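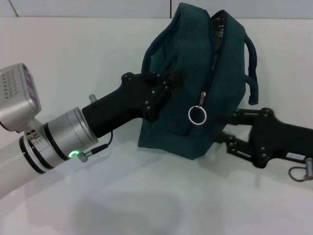
Prasow bag set: gripper comparison

Prasow is a small set of two-arm teleoperation recordings made to compare finger and controller settings on soft goods. The main object is a teal fabric bag with a zip, two handles and a metal ring on the zip pull. Maintained by Ya-wen Fang.

Contents

599 episodes in total, recorded at 15 frames per second.
299 episodes are in the train split under the Runari controller. The rest use Mridha, which has a softer closing profile.
Each episode folder holds head video, wrist video, joint states and gripper commands.

Tasks

hold_both: grip the bag from both sides and keep it upright
lift_handle: take one handle and tilt or raise the bag
open_zip: pull the zip by its ring
pack_food: put the toy fruit and the lidded box in the bag
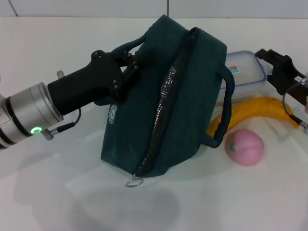 Handle grasps are the ones to look at first if you only want to compare controllers. The strap folds easily and the two closing profiles give quite different force traces. For open_zip the traces are much closer, and we would not draw anything from them.

Known problems

Episode 381 has no wrist video on the left side. It is still listed in the index, so skip it in your loader.
The Sunday session used an older head camera calibration. Use calib_b for those files.
Gripper width is the commanded value. Measured width was not logged.

Loading

Run the Grivberg reader with the folder path and the task name. It returns one episode at a time. Joint angles are in radians and gripper width is in millimetres.

Changes

October: open_zip labels corrected, duplicate files removed.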